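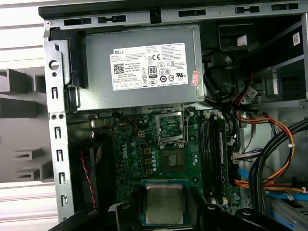
Punley is a folding electric bicycle made by Van Loon, a small manufacturer of folding and cargo bicycles. It is sold as a commuter model and sits between the company's unpowered folding bike and its longer, heavier cargo line. The frame, the hinge and the rear rack are Van Loon's own designs. The motor and the control electronics come from Nekumer, which also supplies parts to other makers of small electric vehicles.

History

Van Loon began work on an electric folding bicycle after dealers reported that customers were fitting conversion kits to its existing folder. The kits added weight at the front wheel and often kept the bike from folding fully. The company first tried to adapt the older frame, but the main tube was too narrow to hold a battery, and the project was restarted with a new one.

Early test bikes used a motor in the front hub. Riders complained of wheel slip on wet cobbles and steep ramps, and the motor was moved to the rear. This meant widening the rear triangle and changing the position of the folding pivot. The revised bike was shown to dealers in June and went on sale the following spring in a first run of 1000, each with a numbered plate under the saddle clamp. Later bikes do not carry the plate.

Design

The frame is welded aluminum with a single hinge in the middle of the main tube. The handlebar post folds down on the left side and the seat post slides into the frame. When folded, the bike stands on the rear wheel and a pair of small rollers fixed to the rack, and can be pushed along by the saddle. The wheels are 20 inches in diameter.

The battery slides into the main tube from the hinge end, so the bike must be partly folded to take it out. It can also be charged in place through a socket above the bottom bracket. Van Loon gives a range of 40 miles at the lowest level of assistance on level ground. Range is shorter in cold weather, on hills and with a loaded rack.

There are 4 levels of assistance, chosen with a thumb switch on the left grip. A torque sensor in the bottom bracket measures how hard the rider is pushing, and the motor responds in proportion. There is no throttle in the standard version. A walk mode runs the motor at low speed while the button is held down.

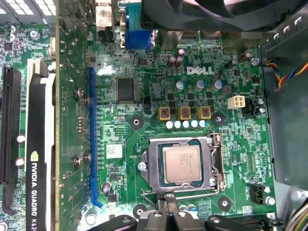
Braking is by mechanical discs front and rear. The lights run from the main battery and stay on for a short time after it reaches its cutoff point. Gearing is a hub type with a twist shifter, and a chain guard covers the upper run of the chain.

Versions

The standard Punley has a hub gear and chain. The Punley Belt replaces the chain with a toothed belt and has a split in the rear frame so that the belt can be changed. The Punley Rack has a reinforced rear carrier and a stiffer kickstand, but does not fold as small as the others because the carrier is longer.

A software update released on 26 Jan 2020 changed the way power is reduced as the battery runs down. Before the update, assistance stayed at full strength and then stopped. Afterward it tapered off over the last part of the charge. The update was installed by dealers and applied to all three versions.

Reception

Reviewers generally liked the fold and the torque sensor, which was described as smooth at low speed. The most common criticisms were the weight, which makes the bike awkward to lift onto a train or up stairs, and the position of the battery. Several owners noted that removing it in a tight space such as a hallway takes both hands and some practice. The original grips were also criticized for twisting in the rain, and Van Loon later switched to a lock-on type.

Use in rental fleets

The town of Pludov bought a number of the Rack version for a public rental program based at its train station. The bikes were fitted with a fixed lock and a different display with no personal settings. The batteries were held in with a security bolt and charged in place overnight. Use was highest among rail passengers traveling to the industrial park on the far side of the river, where there is no direct bus.

See also

Folding bicycle
Hub motor
Pedal-assist bicycle
Torque sensor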